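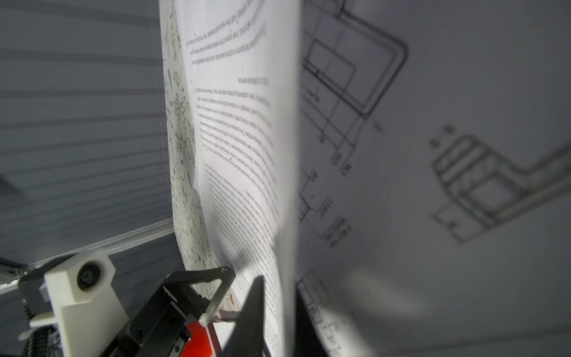

How a Restaurant Kitchen Gets Your Dinner to the Table

A restaurant may serve many families at the same time. Each family wants different food, and each wants all of its plates to arrive together. This page explains how the kitchen does that. The restaurant used here is Prilunton, a seafood restaurant on the harbor at Grorkia. It has 13 tables indoors and a small terrace that opens in July.

Before the doors open

Most of the work in a kitchen is finished before the first guest sits down. Cooks call this work "prep," short for preparation. Vegetables are washed, peeled and cut. Fish is cleaned and divided into portions of the same size. Sauces are made in large pots and then kept at the right temperature.

Each cook puts the prepared food in small containers beside the stove. The French name for this is mise en place (say "meez on plahss"). It means "put in place." A cook who has to stop and chop an onion during dinner will fall behind, and every table that ordered after that will wait longer.

Stations

The kitchen is divided into areas called stations. One cook, or sometimes two, works at each station.

Cold station: salads, cold starters and some desserts.
Grill station: fish and meat cooked over high heat.
Sauté station: food cooked quickly in a pan with a little oil or butter. Pasta is usually finished at this station.
Pastry station: bread, cakes and sweet things. Much of this is baked in the morning.
Dish station: plates, pots and glasses are washed. If it stops, the kitchen runs out of clean plates.

The path of an order

1. The server writes down what each person wants. Every seat at the table has a number. Seat numbers let the server bring the right plate to the right person without asking.

2. The order goes to the kitchen on a slip of paper called a ticket. In some restaurants it appears on a screen.

3. A person called the expediter reads the ticket out loud. At Prilunton this is the head cook, Birutė Tamošiūnaitė. The cooks answer so that she knows they heard.

4. The cooks start at different times. A thick piece of fish may need 13 minutes. A bowl of pasta may need four. The grill cook begins first, and the sauté cook waits.

5. The finished plates meet at a counter called the pass. Lamps above the pass keep the food warm. The expediter compares each plate with the ticket and wipes any drips from the rim.

6. Servers carry the plates out.

Keeping food safe

Bacteria are living things too small to see. Some kinds can make people sick. They grow fastest in food that is neither cold nor hot. For this reason a kitchen keeps cold food in a refrigerator and hot food on the heat, and checks both with a thermometer.

Raw fish and raw meat have their own cutting boards. Cooks wash their hands after touching either one. Guests with food allergies should tell the server before ordering. The server marks the allergy on the ticket, and the cook uses clean pans and tools for that plate.

A busy night in numbers

On its busiest evening last summer, Prilunton served 80 guests. The dish station washed 633 items, counting plates, bowls, glasses and pans. The grill station cooked 56 portions of fish.

Words to know

Cover: one guest who eats a meal. A table of four is four covers.
Fire: an instruction to start cooking a dish now.
Garnish: a small edible decoration, such as a sprig of parsley or a slice of lemon.
Starter: a small dish eaten before the main one.
Eighty-six: a word some kitchens use when a dish has run out.

Try it at home

Choose a dinner with two parts, such as rice and carrots. Ask an adult how many minutes each part takes. Write down the time you want to eat, then subtract the minutes for each part. The answers are your two starting times. Ask the adult to help with the stove.

Page last checked March 2, 2025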